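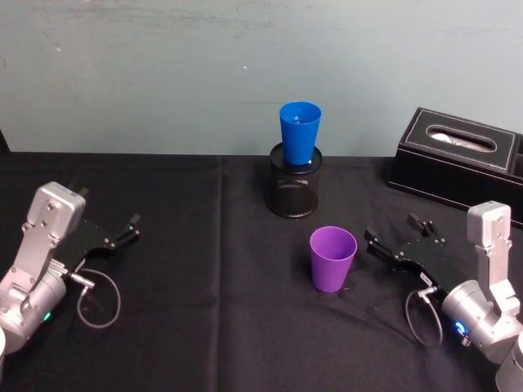

二腕ロボットの見本集め 作業台まわりのコツ

工房の片隅で二本腕のロボットに片づけの動作を教えるとき、結果を左右するのは台の上の支度です。学習プログラムの設定は別のページにまとめてあるので、ここでは手を動かす側の段取りだけを書きます。題材は「コップをペン立てに入れる」です。台所にあるプラスチックのコップと、文具売り場で買えるペン立てがあれば始められます。

用意するもの

・黒い布(台を覆って手前に垂れる大きさ)
・先細りのプラスチックコップ、色違いで二個
・黒いメッシュの円筒形ペン立て
・ティッシュ箱など、動かさずに置いておく箱
・養生テープ、糸くず取りのローラー
・記録用のノートと鉛筆

コップは同じ形で色だけ違うものを選びます。形まで違うと、失敗したときに色の見分けが悪いのか、つかみ方が悪いのか区別がつきません。うちでは青と紫を使っています。黒い布の上でどちらも見やすく、色の名前で指示文を書いても取り違えが起きにくい組み合わせです。赤とオレンジは夕方の光で似て見えるので、一度使ってやめました。

布の敷き方

布は奥の縁を台の縁とまっすぐにそろえ、裏側を養生テープで留めます。手前は留めずに垂らしておきます。四辺とも留めると、指先が布に触れたときに布が逃げず、腕のほうに力がかかります。

折り目はアイロンで伸ばすのが理想ですが、多少残っていても構いません。困るのは、日によって折り目の位置が変わることです。台の端からの距離をノートに書いておき、敷き直すときは同じところに合わせます。折り目の真上にコップを置くと傾くことがあるので、そこは避けます。

糸くずは毎朝ローラーで取ります。黒い布は白いほこりがよく目立ちます。洗濯したあとは柔軟剤を使わずに陰干しします。

壁と光

奥の壁は無地にしておきます。汚れや擦れ跡はそのままで結構です。カレンダーや付せんは外します。月が替わってカレンダーをめくっただけで、背景が別物になります。

照明は天井灯だけにして、窓のカーテンは閉めます。つやのある白い面は照明を点々と映し返すので、手首のカメラからどう見えるかも一度確かめてください。頭のカメラで気にならない反射が、手首のほうでは目につくことがあります。

物の置き方

ペン立ては台の中央の奥、壁のすぐ手前に置きます。箱は右奥の隅に寄せます。この二つは一組の記録が終わるまで動かしません。コップだけを毎回少しずつ動かします。

置き場所を人の気分で決めると、どうしても真ん中に集まります。布の端に小さな目盛りを縫いつけておき、サイコロで縦横の位置を決めると散らばります。チョークで印をつける方法も試しましたが、印そのものを手がかりに覚えてしまうおそれがあるのでやめました。

コップは口を上にして立てます。倒れたコップから始める見本は、別の課題として別のフォルダーに入れます。途中で混ぜると後で分けるのに苦労します。

腕の待機位置

左右の指先は内側へ向け、開いて待たせます。始めの姿勢は毎回同じにします。前の回の終わりの姿勢からそのまま始めると、最初の数秒がばらばらになり、切り取りの手間が増えます。

手首から出ているケーブルは、たるみを輪にして下へ逃がします。張りすぎると手首を回したときにコネクターが引かれます。緩すぎると輪がコップに引っかかります。腕をいちばん遠くまで伸ばし、次に手首を左右いっぱいに回して、どちらでも突っ張らない長さに決めます。結束バンドはきつく締めず、指一本分の余裕を残します。

一回分の流れ

1. 腕を待機位置に戻す。
指が開いているか、左右とも目で確かめます。

2. コップを決めた位置に置き、手を台の外に出す。
人の手が写った記録は使いません。置いてから二つ数えて録画を始めると、袖が写り込むのを防げます。

3. コップに近い側の腕を動かす。
右にあるコップは右手、左にあるコップは左手で取ります。反対の腕は低い位置で待たせます。急いで遠いほうの腕で取りに行くと、見本として筋の通らない動きになります。

4. コップの胴を指ではさむ。
先細りの形なので、下のほうをはさむと上へ滑り抜けます。中ほどより少し上が扱いやすい高さです。閉じる動作はゆっくり、一息で行います。

5. 持ち上げて、ペン立ての真上へ運ぶ。
高さを十分に取ってから横へ動かします。二個目を入れる回では、先に入っているコップの縁に当たりやすいので、一個目のときよりさらに高く上げます。手首を少し傾けると、縁どうしの隙間が見やすくなります。
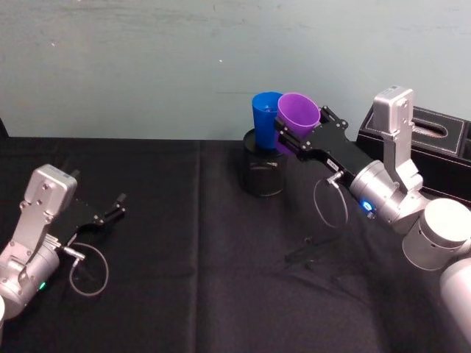

6. 下ろして指を開く。
押し込まないでください。コップの重さが受け手に移ったところで開きます。開いたあとはまっすぐ上へ抜き、それから横へ逃がします。斜めに抜くと指先の角でコップを引き倒します。

7. 待機位置に戻してから録画を止める。
コップを離した瞬間に止めてしまう人が多いのですが、戻る動作も見本の一部です。

失敗した回の扱い

落とした、倒した、つかみ損ねた。こうした回も消さずに、名前の頭に「×」をつけて残します。つかみ損ねてから立て直した回には「△」をつけます。立て直しの見本はわざとやると不自然になるので、たまたま取れたものが貴重です。

一度に続けるのは100回までとし、そこで休憩を入れます。疲れてくると動きが雑になり、しかも本人は気づきません。Skanbridgeという名前で進めた前回の課題では472回分を集めましたが、見直して残したのは200回分でした。捨てた分の多くは、休まずに続けた午後の終わりごろの記録です。

手首カメラの点検

手首のカメラは、つかむ直前の位置合わせに使います。確認するのは次の4点です。

・左右の指先が両方とも写っているか
・指の間がふさがっていないか
・レンズに指紋や糸くずがついていないか
・ねじの頭が強く光って、まわりが暗く沈んでいないか

ねじの光り方が気になるときは、つや消しの黒いテープを小さく切って貼ります。はがれかけたテープは指の動きを邪魔するので、休憩のたびに端を押さえます。

もう一つ見落としやすいのが、カメラの向きのずれです。何度も動かすうちに取り付けねじが緩み、画面の中で指先の位置が少しずつ変わります。

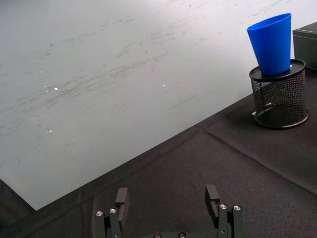

朝いちばんに指を開いた状態で一枚撮り、前の日の一枚と並べて比べると、わずかなずれにも気づきます。ずれていたら、そのまま続けずにねじを締め直してください。ずれた日の記録は消さずに、日付のフォルダーごと分けておきます。

ペン立てとコップの相性

コップの底がペン立ての口より少し小さく、途中で止まるくらいの組み合わせが向いています。すっぽり沈むと、次の回のために取り出すのが面倒です。逆に底が口とほとんど同じ大きさだと、縁に引っかかって傾いたまま止まります。傾いたものを成功とするかどうかは、始める前に決めてノートの一ページ目に書いておきます。うちの決まりでは、指を離して三つ数える間に落ちなければ成功です。

ペン立てが軽くて動くときは、底に薄い滑り止めシートを丸く切って貼ります。両面テープで布に固定する方法は、はがすときに布の毛羽を持っていくのでおすすめしません。

名前のつけ方

ファイル名は課題名、色、腕、番号の順にします。うちでは課題名にDikberg、Flatardのような短い呼び名をつけています。「コップ入れ新」「コップ入れ新2」とつけていたころは、どれが最新か分からなくなりました。呼び名と中身の対応表は、台の横に貼らず引き出しに入れます。

指示文は録画のたびに書かず、先に文例を作っておきます。「紫のコップをペン立てに入れる」「ペン立てに紫のコップを入れて」のように、同じ意味で言い方を変えたものを何通りか用意し、順に割り当てます。

片づけ

終わったら腕を待機位置に戻し、電源を落としてからケーブルの輪を整えます。コップは中性洗剤で洗い、拭いてから伏せて乾かします。指先の当たる部分に手の脂がつくと滑り方が変わるためです。指先のパッドは乾いた布で拭くだけにして、アルコールは使いません。

布は敷いたままにして、上に古いシーツをかけておくと翌朝のローラーがけが楽です。ノートには回数、×と△の数、使ったコップの色、カーテンを閉めたかどうかを書きます。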